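Trelside Honours List: data card

Plain CSV listing of people named in community and trade awards across the Trelside region. Maintained by Silviu Moldovan. Last refreshed in August.

What's in it

The list has 172 rows. Each row is one person named in one award round. A person who was named twice has two rows, and we have not tried to merge them. Groups and teams are left out unless the announcement named the members one by one.

Columns

person: name as printed in the announcement, accents kept
award: short name of the award (see awards.csv)
category: arts, sport, business, science, service or other
age_band: under 30, 30 to 39, 40 and over, or blank
source: link or clipping reference
note: free text, often blank

Where the names come from

Most come from the announcements put out by the Bollmont Awards and the Adeleke Fellowship. The rest are from the Kitero newsletter, which prints a page of local winners every spring. Newsletter entries are typed in by hand, so expect the odd typo. Please report these with the row number and the correct spelling.

Known gaps

Kitero did not print a winners page in 2 of the years covered. Some 40 rows have no age band. We only fill it in when the announcement gives an age, and we don't work it out from school years or anything else. The category column follows the awarding body, so a dancer may turn up under sport in one round and arts in the next.

The note column is cut at 200 characters. The full text is in notes_long.csv.

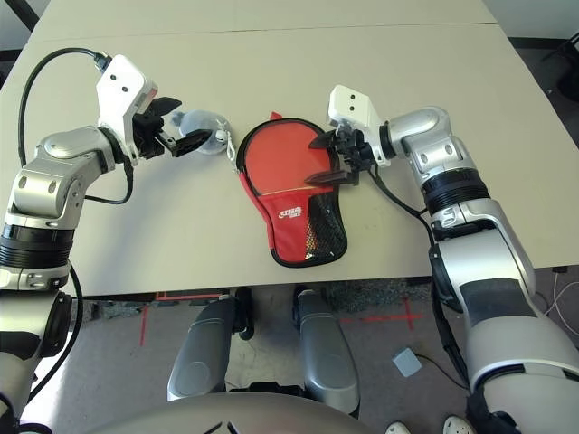
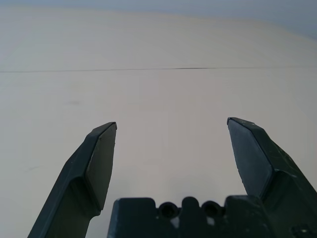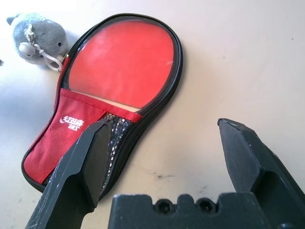 Removals and corrections

Anyone on the list can ask to be taken off. Open an issue or write to the address in CONTACT, and give the row number if you have it. Removed rows are deleted from the current file and from the older copies in the archive folder. Row numbers are not reused.

Licence

Free to use for any purpose, with credit to the Trelside Honours List. The wording of the award citations belongs to the awarding bodies and is not covered.

To do

Split service into volunteer and public service
Check accents in the oldest newsletter entries
Add the Bollmont runners-up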